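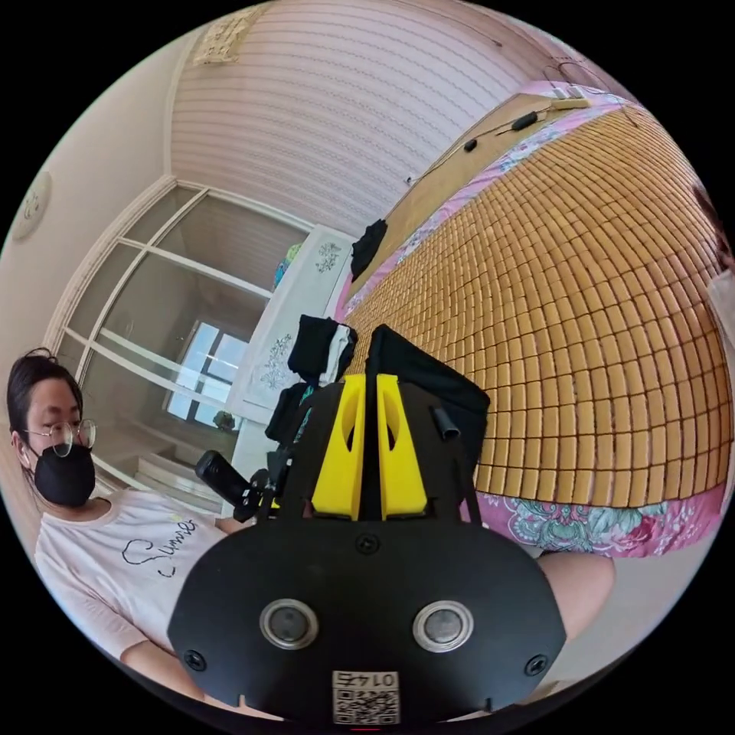 The Case Against the Perfect Bed

Jean Moffat has slept on 22 mattresses in the past two years, and she would like her weekends back. Moffat tests bedding for a consumer newsletter in Milby, and she has grown tired of the word "revolutionary."

"Foam is foam," she says. "They change the name of the top layer and add $48."

The latest name is Woklow, a "sleep-responsive" foam sold by Ondow. The company says it adapts to your body within four nights. Asked how, a spokeswoman sent a brochure. Asked again, she sent the same brochure.

Oi-ling Lai ran the bedding floor at Chiang, a downtown department store, until it closed last October. She remembers customers lying down in their coats for a minute or so, then picking whatever was on sale. Most seemed happy enough. Few came back to complain, though she admits that returns were a nuisance and people may simply have given up.

So does a pricier bed buy better sleep? Moffat's own notes don't settle it. Her worst night was on the most expensive model she tried, but she had also eaten late and the neighbors were moving furniture. She currently sleeps on her sister's old spring mattress.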